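4. Washing stuffed toys

Your Womeck washer has a Gentle 2 cycle for anything with a face.

1. Check the seams. A small hole going in is a large one coming out.
2. Zip the toy into the mesh bag. One toy per bag – they don't mind being alone.

Caution: Do not wash toys with batteries, music boxes or opinions about water.

Pale and pink plush picks up dye from dark socks, so wash it separately.

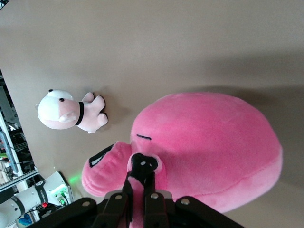 5. Drying

1. Select Air Only and set the timer to 150 minutes.
2. Turn the toy over halfway through.

Note: If the middle still feels damp, leave it on a rack for 12 hours. Explain this to its owner before bedtime.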